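Portes ouvertes chez Plikport : j'ai passé l'après-midi avec Flotow

J'étais arrivée un peu avant 14 heures, trempée, et la première chose qu'on m'a tendue c'est un café. Bon point pour Plikport ! Le bâtiment est au fond de la zone, derrière le dépôt de carrelage, et si vous y allez un jour ne suivez pas le GPS, il vous envoie du côté des quais de chargement.

Je venais surtout pour Flotow, leur simulateur de prise d'objets, que je lorgne depuis l'automne pour notre atelier. On fait du tri de petites pièces, en séries courtes, et chaque changement de pièce nous coûte des heures de réglage. L'idée de roder tout ça sur écran avant de toucher à la cellule me plaît beaucoup. Sur le papier.

La visite commence par la salle des serveurs (bruyante, on n'y reste pas), puis on passe dans une grande pièce claire avec trois postes de démonstration. Chacun s'installe où il veut, et j'ai apprécié qu'on nous laisse la souris – d'habitude dans ce genre de journée on regarde une vidéo en boucle et on repart avec un stylo.

Le principe : on choisit une pince, on compose un plan de travail avec des objets, on règle l'éclairage et on lance les essais. La vue que j'ai gardée le plus longtemps à l'écran est celle de la caméra embarquée, montée côté pince, avec son champ tout rond. Au début ça donne un peu le tournis, les bords de la table se courbent, et puis on s'y fait.

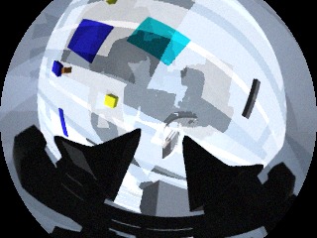
Flotow, vue embarquée : la pince noire, un objet gris brillant entre les doigts, des cubes et des carrés de couleur sur le plan de travail.

Ce qui m'a frappée, ce sont les ombres. Il y en a de grandes, bien grises, qui traversent toute la table et viennent couper le carré cyan en plusieurs tons. C'est exactement ce qui nous pourrit la vie à l'atelier en fin de journée, quand le soleil passe par la verrière ! J'ai demandé si on pouvait les déplacer d'un essai à l'autre, et oui, c'est un simple réglage, avec un tirage au hasard si on préfère. Les reflets aussi se règlent. L'objet brillant, avec ses éclats blancs sur un fond presque blanc, j'avais moi-même du mal à en lire le contour, alors je compatis avec l'algorithme.

Côté rendu, il ne faut pas s'attendre à du cinéma. L'image a du grain et les contours font un peu escalier. L'équipe assume, elle préfère la vitesse, et on peut monter en qualité si on a la machine pour. J'aurais aimé voir la différence côte à côte, mais le poste d'à côté était pris.

Passons aux sous. La formule de base donne 200 essais par mois, ce qui me paraît maigre. Celle du dessus monte à 700 et c'est clairement celle qu'il nous faudrait. Le module Wanyama, qui importe vos propres pièces depuis la CAO, est en supplément, et là je tique : sans lui on joue avec des cubes. Quant à Havach, le service de mise en route sur site, je n'ai pas obtenu de tarif, seulement une promesse de devis.

Dernier détail, la documentation en français fait 71 pages et elle est bien écrite – j'en ai lu la moitié dans le train du retour. Le chapitre sur les pinces mériterait plus de schémas. Je leur envoie deux de nos pièces en mai pour un essai avec Wanyama, et je vous raconterai.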